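Dye garden notebook, Garley workshop
9th February

Madder again, and I'm so pleased with it I'm writing this up before I've even washed the pots.

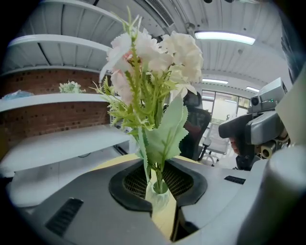

Started with the Xaba roots, the ones dug in June and dried in the loft. Ground 100 g in the old coffee mill, much finer than last time, and left it soaking overnight in tap water with a pinch of chalk. The last batch went brown on me and I'm now fairly sure I let it get too hot. So this time I sat with the thermometer and kept turning the ring down whenever it crept up. Tedious, but what a red! Proper brick red on the wool, and a softer coral on the silk scraps (I threw those in at the end just to see).

Wool was the Grullach two-ply, 290 g in skeins, mordanted with alum at 13 percent. It takes the color beautifully evenly. The Predus yarn next to it came out patchy near the ties, so either I tied it too tight or there's still spinning oil in it. Scour it twice next time and use looser figure-eights.

Second bath off the same roots gave a peach I like nearly as much as the red. Third bath hardly worth the gas, though the cotton tape picked up a bit of pink.

Tried an iron dip on one small skein. Two minutes was plenty! It went from red to a deep plum while I was still hunting for the tongs. Keep the iron pot and its spoon on the far shelf please, a trace of it in the madder pot will dull everything.

Still to do:
Lightfastness strips, half under card, taped in the south window.
Wash test on the coral silk, with the mild soap and then the ordinary one.
Label the jars. The weld and the dried marigold look the same to me once they're crushed.
Ask Xaba if they have any more of the older roots, the thick ones were much the best.

Saved the spent root in the blue bucket, lid on. I want to try it with a splash of vinegar tomorrow and see if there's any orange left in it.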